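Foveo releases Ovus 3 water-based timber finish for commercial joinery

MENZIES: Foveo has released Ovus 3, a two-component water-based polyurethane for interior timber joinery, stair parts and furniture. The product replaces Ovus 2, which will remain available to existing account holders until warehouse stock is exhausted.

Ovus 3 is supplied in matt, satin and semi-gloss. It is formulated for spray application by conventional, HVLP and air-assisted airless equipment. Brush and roller application is permitted for touch-up work only and is not covered by the standard finish warranty.

The principal change from the previous version is the hardener. Ovus 2 used a hardener that required mechanical stirring and a standing period before use. The Ovus 3 hardener can be stirred in by hand and the mixed coating may be sprayed immediately. Pot life after mixing is 90 minutes at 23 degrees Celsius and 50 per cent relative humidity. Mixed material must not be returned to the original container or thinned to extend its working time.

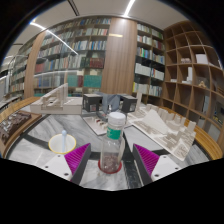 Recoat time has also been shortened. Under the same conditions a second coat can be applied after two hours, with light sanding between coats using 320-grit paper. Finished components can be stacked with spacers after overnight drying. Full chemical resistance is reached after seven days, and installers are asked to keep cleaning products off the surface during that period.

Before release, the coating was tested at the Menzies laboratory on 2,679 panels. Substrates were Tasmanian oak, blackbutt, spotted gum, hoop pine and veneered particleboard. Of these panels, 1,058 were stained with colours from the Nonar range before coating, and the remainder were finished clear. Panels were assessed for adhesion, colour shift, gloss retention and resistance to household liquids.

Colour shift was within the Foveo internal tolerance on all substrates except spotted gum, where high extractive content produced slight darkening at the panel ends. Fabricators working with spotted gum should apply one coat of Ovus Sealer and allow it to dry overnight before the first coat of Ovus 3. The same procedure is recommended for other species prone to tannin bleed.

Nonar water-based stains are compatible with Ovus 3 after a drying time of four hours. Nonar oil-modified stains require 48 hours. Stains from other manufacturers should be trialled on an offcut from the same batch of timber, and the trial piece retained until the job has been accepted by the client.

Ovus 3 is not suitable for exterior use, for continuously wet areas or for floors. Foveo has a separate floor coating under evaluation and expects to publish its technical data in April.

The product is packed in 5-litre and 20-litre pails, with hardener supplied separately in matched containers. An initial production run of 3,000 pails has been completed at the Menzies plant. Orders can be placed through existing trade distributors, and the minimum order is one pail with matching hardener.

Technical data sheets, safety data sheets and the revised spray set-up guide are available from distributors or from the Foveo trade desk, which is staffed from 7.30 am to 4 pm on business days.

Media and technical enquiries: Foveo trade desk, Menzies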